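Household machines and the question of chores: a position after one summer of reading and watching

Posted August 8, 2022

The author of this page has been asked more than once, by readers who follow the notes on domestic upkeep published here, whether it is sensible to wait for a machine that will clean a bathroom, hang up the washing or put the shopping away. The short answer is that it is not sensible to wait. The longer answer takes up the remainder of this post, and it is more favourable to the machines than some readers may expect.

It should be stated at the outset that this is a private view. The author manages a small set of furnished lets in Clirkorton and Plunercombe and has no training in engineering. What the author does have is a detailed knowledge of how long it takes to make a bathroom fit for the next guest, and a set of written instructions for the purpose which has been revised many times. It is from that side that the subject is approached.

What is meant by a chore

Much of the public discussion treats a chore as a single act. A machine picks up a cup, and the report says that it can clear a table. A machine wipes a surface, and the report says that it can clean a kitchen. Anyone who has paid for cleaning by the hour will see the difficulty. Clearing a table includes deciding what is rubbish, what is to be washed, what belongs to the house and what a guest has left behind and will want posted.

The instructions used for the lets break the bathroom down into 20 steps. Very few of those steps are difficult for a person, and most could be taught in a morning. They are nevertheless of very different kinds. Some call for force, such as removing lime from the foot of a shower screen. Some call for judgement, such as whether a towel may be left for a second night. Some call only for patience. A machine which managed the steps of the first kind and none of the second would still need a person in the room, and the person would very probably finish first.

For the purposes of this post, a chore is regarded as done when the person responsible for the room does not need to go back and look at it. This is a strict test. It is also the test that is applied to staff.

Where the machines already serve

It would be unfair to suggest that nothing has been achieved. The washing machine and the dishwasher are so familiar that they are seldom counted, yet they removed more labour from the home than anything now under discussion. Both succeeded in the same manner: the work was brought to the machine, shut in a box and done there with water and heat. Neither appliance has to find the plates.

The robot floor cleaner was the first common household machine to leave the box. One has been in use at the larger Plunercombe property for two years. It copes well with hard floors and poorly with a fringed rug, and it has had to be rescued from beneath the same low chair on many occasions. It is kept on, with the rug rolled up beforehand. The author records this as a qualified success, with the observation that rolling up the rug is now itself a step in the instructions.

On the shop floor the position is further advanced. The laundry firm which supplies linen to the lets, Ciobanu, operates a folding line for flat sheets at its Clirkorton premises, and the author was permitted to see it working in June. Sheets are fed in by hand at one end and leave the other in a neat stack. The line is fast and the results are better than those obtained at home. The firm's staff were open about its limits. Fitted sheets are folded by people. So are dressing gowns, bath mats and anything with a tie or a hood. The firm had been offered equipment for some of these items and had judged that it was not yet worth the space it would occupy.

The bathroom as a test

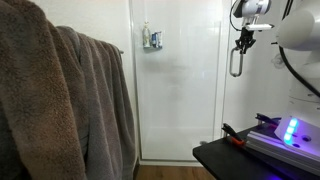

The bathroom is a useful place in which to consider the matter, being small, and containing nearly every sort of object that gives a machine trouble. Cloth is the most obvious. A towel has no fixed shape. It may be taken hold of in any number of places, and whichever is chosen, the remainder will hang differently from the last time. A person straightening a towel on a rail makes several small corrections without noticing them, by feel as much as by sight. The author has watched a good deal of published film on the handling of cloth by robot arms, and the steady improvement is evident. The work remains slow, and much of the film has been speeded up, a fact that is usually stated in small print in a corner.

Glass and gloss surfaces are the second difficulty. Readers who have tried to judge whether a shower screen is clean will know that it depends on where one stands and what the light is doing. People move their heads. It is reasonable to suppose that a machine relying on cameras must do something similar, and must also distinguish a mark on the glass from a mark on the wall behind it. White fittings on white walls add little to help.

Small items are the third. Bottles on a shower shelf have to be taken down before the shelf can be wiped and put back afterwards. They are smooth, they vary in weight according to how much has been used, and they stand close together. A gripper which holds a metal handle securely may not be suited to a soft plastic bottle with a loose cap. The human hand does both and then wrings out the cloth.

Finally there is the matter of space. A let bathroom is generally built to the smallest size the plans allow. An arm needs room to swing and something firm to stand on, and where both have been provided there may be little room left for anybody to wash. It is possible that future machines will be slimmer. It is also possible that bathrooms will be altered to suit them, in the way that kitchens were altered to take the dishwasher. The author would regard the second course as the more likely of the two, and would expect it to take a long time.

The matter of cost

Last winter the author prepared a simple comparison, in response to a brochure from a supplier named Trandilico. The brochure offered a monthly hire arrangement for a mobile machine with one arm, described as being suitable for light domestic duties. The sum requested was £2624 for the first year, including delivery and one service visit. The list of duties was shorter than the covering letter suggested. It included carrying items between rooms on one level and wiping flat surfaces. It did not include stairs, wet floors or bedding.

Against this, the bathroom at the smaller Clirkorton property was cleaned 148 times in the year under review. It lies at the top of a flight of stairs. No further calculation was felt to be necessary, although one was made, and the offer was declined with thanks.

The author does not wish to make too much of a single brochure. Prices for new equipment tend to fall, and the first microwave ovens were also beyond the means of most households. There is nevertheless a point here which applies generally. A cleaner who is paid for an hour will, in that hour, do the bathroom, notice that the extractor fan is making a noise, bring in the bins and leave a message about the loose handle on the back door. A hire charge for a machine buys the listed duties. The unlisted ones remain, and have to be paid for separately.

What would change this view

Three developments would lead the author to write a different post.

The first would be a machine able to hang up two used bath towels of different weights so that they dry properly and look presentable, in a room it has not been set up in beforehand. This is a modest request. A child of eight can meet it, if reminded.

The second would be the ability to stop and ask. A new member of staff who is unsure whether a half-empty bottle should be thrown away will send a message. A machine which did the same, at a suitable moment and in plain words, would be of far more use than one which guessed correctly most of the time.

The third would be a frank statement, from any supplier, of how often the equipment needs a person to come and put matters right. Suppliers of boilers give figures of this kind when pressed. Suppliers of household robots, in the author's limited experience, change the subject.

Until then the written instructions for the lets will continue to assume a person with a bucket. The current version has been amended in two places following the hot weather: windows are to be opened before the shower is cleaned, and brown towels are to be washed apart from the grey ones. Readers who wish to have a copy may request it through the contact page, and replies will be sent as time allows.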